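Home | Products | Services | Support | News | Contact

Print this page | E-mail this page

Cleketti Handheld Gripper Kit - posts from the Fedness account

1/ Fedness is pleased to announce that the Cleketti handheld gripper kit is now open for evaluation orders. This thread sets out what the kit contains, what the service covers and how to apply.

2/ The kit is intended for teams that teach robots by demonstration. An operator holds one gripper in each hand and performs the task directly. The recorded motion is then prepared for use on a robot arm.

3/ Each evaluation kit is supplied as a pair of grippers with marker cubes, cables and a printed setup guide. Spare finger tips may be ordered separately. Finger tips are a wear item and are not covered by the warranty.

4/ The evaluation period is 30 days. Fedness ships the kit, holds one remote training session and reviews the first recordings with the customer's staff. Return shipping is included within the continental United States.

5/ Customers often ask how much space is needed. A dedicated lab is not required. A steady table, even lighting and room for the operator to stand are enough for most tabletop work.

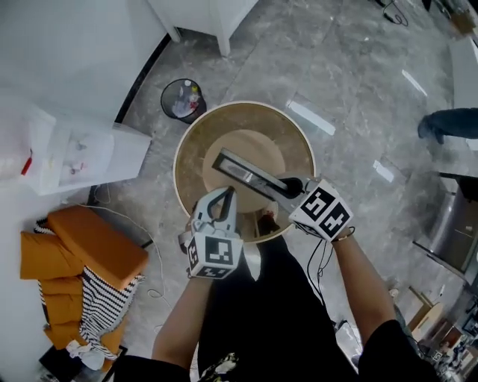

Tray handling on a round table, one gripper in each hand.

6/ Metal trays and boxes are a useful early task. Reflective surfaces can be hard for tracking software, and we ask customers to include at least one such object in their first set of recordings. The marker cubes should be kept in clear view during each take.

7/ Our review team in Skollville worked with the kit for 11 weeks before release. The main changes made in that time were a lighter handle and a revised trigger spring. The cable exit was also moved - early users reported that it pressed against the wrist.

8/ Two limits should be noted. The kit is not rated for wet work, and it should not be used to lift objects above the weight listed in the setup guide. Operators with smaller hands may find the trigger reach long. A shorter trigger is planned for July.

9/ Recordings are processed through Samir, our data preparation service. Samir checks each take for lost tracking and uneven timing, then returns a report with the files. Standard turnaround is 9 business days. Takes that fail the check are listed by number so that they can be repeated.

10/ Evaluation places are limited to 13 organizations in this round. Schools, repair shops and small manufacturers may apply on the same terms as research groups. Applicants should describe the task they wish to record and the objects involved.

11/ Application forms are available from the Services page. Questions about an existing order should go to Support with the order number in the subject line.

Contact Fedness | Copyright Fedness. All rights reserved. | Back to top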